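Vikbridge Toy Library Refits Its Play Corner With Illustrated Wall Panels

Print this page
E-mail this article
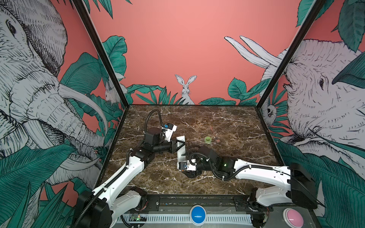 The salmon-pink jungle paper covers three walls, with an elephant on each side and a rabbit at the back.

VIKBRIDGE — The toy library on Hilitholm Street reopened its sorting and play corner in January with new wall panels, a new tabletop and a changed layout for returned toys.

The corner is a square bay, closed on three sides and open at the front. Black posts stand at the two back corners. The earlier panels were painted a flat gray and had been patched several times, according to the library's written notice to members.

The replacement paper is a print by Bíró, a small wallpaper studio. It has black-and-white line drawings of animals and dark teal tropical leaves on a salmon-pink ground. The left and right walls each carry a large elephant head with long tusks. The back wall is mostly plain in its upper half, with an upright white rabbit standing just above table height in a band of leaves. A second, smaller rabbit looks out from the leaves near the back left corner, and a small owl-like face sits near the back right.

Vanderleia Meireles, who manages the library's collection, said the placement of the drawings took longer to settle than the choice of print.

"The sheets come in a fixed width and our walls are narrow," Meireles said. "If you start hanging from the wrong edge, you lose an eye or half a tusk. We laid the sheets out on the floor first and moved the starting line twice."

The paper was hung on removable panels and not on the building wall itself. Each panel can be unscrewed from behind and taken out through the open front. Meireles said the old panels were glued in place, and a single damaged area meant work on the whole wall.

The seams were rolled by hand and left overnight before the panels were lifted into position. Paste that reached the printed side was taken off with a damp sponge while still soft. The library used the paste supplied with the paper and did not add a clear coat. A test strip with a coating had darkened the pink slightly — enough to show next to an uncoated sheet.

The tabletop is dark brown marble with white veins. It replaces a painted board that had worn through along the front edge. The new top is heavier than the board, and the base under it was braced before the top went on. Felt pads are kept on the nearby shelf for use under metal toys and anything with a rough base.

The dark surface was picked partly for sorting. Light-colored puzzle pieces, dice and game counters show up well against it, Meireles said, although brown and black pieces are harder to find. For those sets the staff put down a pale cloth before opening the box.

The library lists 1,706 items in its catalog, of which 79 were withdrawn during the refit for missing parts or worn labels. Of the withdrawn items, 17 have been repaired and put back on loan. The remainder are being checked against spare parts held in storage. Members who find loose pieces at home are asked to return them in a marked envelope with the name of the set, if known.

The return procedure has also changed. Items are now opened at the table, checked against the card inside the lid and closed again before they go to the shelf. Incomplete sets go to a separate rack with the missing part written on the card. Previously, boxes were shelved first and checked later in the week, and some went out again with parts missing.

Cleaning instructions for the bay are posted at the desk. The paper may be dusted with a dry cloth. The tabletop is wiped with mild soap and water; vinegar and lemon cleaners are not to be used on it. Tape and adhesive hooks are not permitted on the panels.

The library has kept 3 spare rolls of the Bíró print for future repairs. Meireles said they came from the same print run as the paper now on the walls, as later runs can differ in shade.

A second bay, next to the board game shelves, is still in its old gray finish. The library has asked Sarnudach, the joinery shop that built the removable panels, to quote for a matching set. A print for that bay has not been chosen.

Loan periods and membership fees remain the same.

Print this page
E-mail this article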